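Home | Homes | Renovation | Neighborhoods | Subscribe

Grerix Mill Finds Its Tenants

The old Grerix cotton mill sat locked for 11 years before Zostside bought it. The first apartments opened in November, and over 200 of the 300 units are now leased.

Architect Saulius Šimkus kept the brick shell and the tall windows on the river side. Inside, the floors were leveled and each unit got its own heating and water meter. Studios are on the second floor, with larger family units above.

Parking is the usual complaint. The lot fills by 6 p.m., and overflow goes to Indness Street, a ten-minute walk.
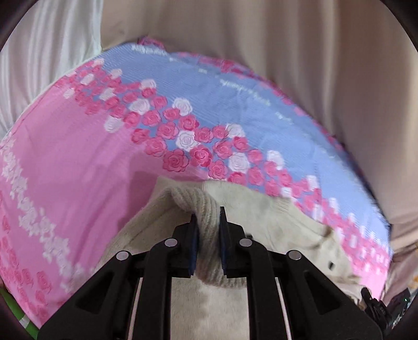 The ground floor has 4,000 square feet of retail space. Đoàn, a bakery, has signed for the corner unit. The rest is still being shown, and the leasing office takes walk-ins on Monday mornings.

Last updated: November

Contact us | Copyright, all rights reserved | Back to top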